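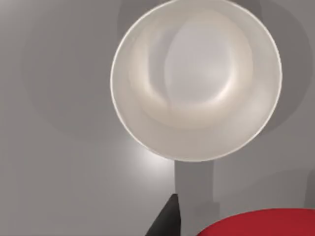
Well, the soup lunch is back! I popped into the Kenen hall on Tue 16 January to see how the first one of the year was going, and I'm pleased to say the queue was already out of the door when I got there. It's run by Verena Koller again, who took it on in December when the old café shut, and she's kept the price the same as last time. You pay at the hatch, find yourself a seat and bring your own bowl, a big white one with a thin rim if you've got one like that at home, as the portions are on the generous side (I had leek and potato, then went back for the lentil).

Verena told me they served 111 people between noon and two, which beats anything they managed before Christmas. "We ran out of bread at half past one," she said, "so I sent Rainer down the road for nine more loaves." The takings go towards mending the hall roof, and the pot now stands at £2613. There's still a fair way to go, but the roofer has agreed to start on the side over the kitchen once the weather settles.

The next lunch is in a fortnight, same hours, with mushroom or tomato on the stove. Rosalie Zürcher is after a couple of people to help with the washing-up, so do have a word with her at the hatch if you're free.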